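Quitapelusas Pedell: tres meses de uso

2023-02-08

Compré el quitapelusas Pedell en noviembre, cuando saqué la ropa de invierno y vi cómo estaban los codos de casi todo. Antes tenía un Mumier de pilas que se paraba a media manga, y antes de ese, una piedra pómez de las que venden en mercería. El Pedell es recargable, lleva cuchilla de acero de tres hojas y viene con un cabezal de repuesto, un cepillito y un cable USB bastante corto.

Lo primero que se nota es el peso. Es más pesado que el Mumier y al principio cansa la muñeca, sobre todo con prendas grandes. Con el abrigo de paño tuve que parar dos veces. La forma del mango ayuda algo, pero el botón está demasiado arriba y quien tenga la mano pequeña lo va a encender con el índice estirado.

Tiene dos velocidades. La lenta vale para punto fino y mezclas con algo de acrílico. La rápida la uso en el sofá, en mantas y en calcetines gordos. En merino no pasaría de la lenta, y aun así conviene quitar antes los hilos sueltos, porque los engancha. En una bufanda de lana cardada me hizo un agujero pequeño por apretar más de la cuenta — culpa mía, el manual avisa de que hay que apoyarlo sin presionar. 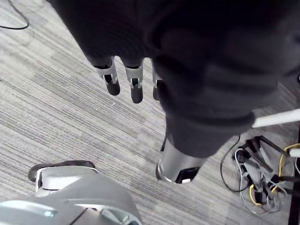

Punto gris oscuro, de textura fina.

El ajuste de altura tiene tres posiciones y se cambia girando el aro. Está duro. En la posición más alta apenas recoge nada y en la más baja afeita de verdad, así que casi siempre lo dejo en la del medio. Donde mejor resultado me ha dado es en los costados de los jerséis, la zona que roza con el brazo. En los puños acanalados cuesta más: las bolitas se quedan en el surco y hay que estirar el tejido con la otra mano.

El depósito es de plástico transparente y se llena pronto. Con un jersey muy gastado hay que vaciarlo a mitad de trabajo. Encaja por presión y, si no se oye el clic, se suelta y deja la pelusa por toda la mesa. Me ha pasado más de una vez.

La batería es de 2000 mAh según la caja. A mí me llega de sobra para una tarde de repaso. Lo que no me gusta es que no se puede usar mientras carga, y que la luz roja se enciende cuando ya queda muy poco.

De ruido, parecido a una maquinilla de cortar el pelo. Con la tele puesta molesta.

Los recambios se venden en la web de Prerovero, referencia 2553, en paquete de dos. Miré también los de Mackay, que son más baratos, pero el aro es un poco más ancho y no cierra bien.

A favor: corta limpio, dos velocidades útiles, cabezal de repuesto incluido.

En contra: pesa, depósito pequeño, aro de altura duro, cable corto.

Le pongo un 4 sobre 5. Para dos o tres prendas al año no compensa y con uno sencillo de pilas basta. Si en casa hay mucho punto y además mantas o tapicería, yo lo volvería a comprar. La cuchilla original sigue cortando bien y el repuesto está todavía en su bolsa.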